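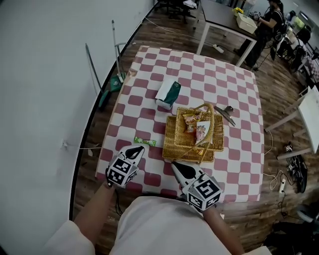 AI stops loading transports after turn 30 -- is it my map or the game?

I've been building a naval scenario for Dasisham for most of the spring, and I'm stuck on something that's making me crazy. The map is called Arruda. It's one long island chain with the player in the west and two AI sides in the east, and the whole idea is that the AI keeps sending waves of troops over the water so you never get to relax.

For the first stretch it works great. The AI builds infantry, walks them to the docks, loads up, sails over, and lands more or less where I'd want it to. Then right after turn 30 it just quits. The factories keep cranking out infantry and the infantry goes to the docks and stands there. In my last test I let the whole thing run without touching it, and by the end there were 111 ground units parked on one island with empty boats sitting right next to them. Not one of them got on.

Things I've already tried: giving the AI more money, giving it less money, moving the docks one hex over, deleting the northern fort, and turning fog of war off. None of it changed a thing. I also rebuilt the landing zones from scratch because somebody told me they can get corrupted if you resize the map (I did resize the map, once, back in March, but it worked fine for weeks after that).

The landing script is the standard one from the editor with the target set to my western capital. I haven't edited anything by hand because I'm not a script person and last time I tried I broke the victory conditions.

Does anybody know what would make it stop on the same turn every single time? I'd like to put this up for people to play and right now the second half is me clicking End Turn and waiting for an invasion that doesn't come.

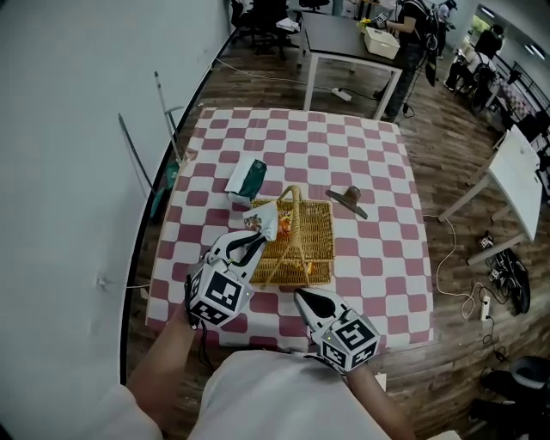 Answers -- Map Editor and Scripting

Brirell

It's your map, sort of! I had this same thing on a map of mine and it took me forever to find it.

The standard landing script has an end turn on it. When you drop it in from the editor it fills in the "active until" box for you, and the default in that box is 30. You don't see it unless you open the second tab, and there's no reason you'd ever open the second tab, so everybody misses it. Once that turn goes by the script is off, and the AI goes back to its regular behavior. Regular behavior sends infantry to the nearest dock (that's the pile you're seeing) but it will not load a boat without a script telling it to. So you get a big traffic jam and no invasion.

What I'd do:

Open the scenario in the editor and pick the AI side. Go to Scripts, click the landing one, then the tab that says Timing. Clear the "active until" box completely. Don't type a zero, a zero means it never starts at all. Save it under a new name, then start a new game from that file. An old save won't pick up the change, and I lost a whole evening to that one.

You have two AI sides, so you need to do it for both. They each carry their own copy of the script even when they look like the same one in the list.

One more thing while you're in there. Your only target is the western capital, and on a long chain like yours that's a pretty thin plan. If the player parks a couple of destroyers outside the capital harbor, the AI will load up, sail over, decide it's too dangerous, and sail home still full. Then it does that again. And again. Add a second target someplace lightly defended, like a beach on the far side, and it'll pick whichever looks safer. It plays a lot meaner that way -- my friends complained, which I took as a good sign.

And put a limit on the infantry builds if you can stand to. Even with the landings working, the factories will get ahead of the boats on a map that size, and turns get really slow once there are a hundred-some units all looking for a path.
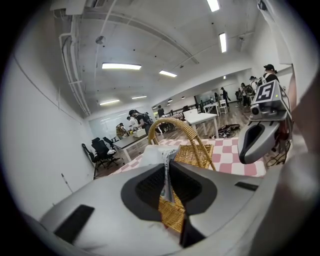 Ziria

I'm going to disagree with part of this. The Timing tab is right, check that first, it's the obvious one given the turn number. But I wouldn't put a limit on infantry. I tried that on two of my own maps and the AI spent the extra money on coastal guns, every bit of it, and then the landings got weaker because there was nobody left to send. Build more transports instead. You can set a minimum boat count on the same page as the factory settings, and I go with 2 boats per dock.

Also look at your dock hexes. You said you moved them over by one. If a dock ends up touching shallow water on only a single side, then one boat waiting there blocks every boat behind it, and from the outside that looks exactly like the AI refusing to load. Turn on the path overlay and watch it for a few turns. If you see the same boat wiggling back and forth, that's your problem, or at least it's your next problem after the first one.

I don't think resizing has anything to do with it. I resize all the time.

Dasisham player here too, had the same bug, just reinstalled and it went away. Might be worth a shot?

Brirell

Reinstalling won't touch it, the setting is saved inside the scenario file. If it went away for you, you were probably playing a different version of the map.

Good point on the coastal guns though, Ziria. I always have those switched off, so I never ran into that. If you're leaving guns on, skip my limit and go with the extra boats. And post the file when it's up, I like island maps.

Last edited 26 July 2024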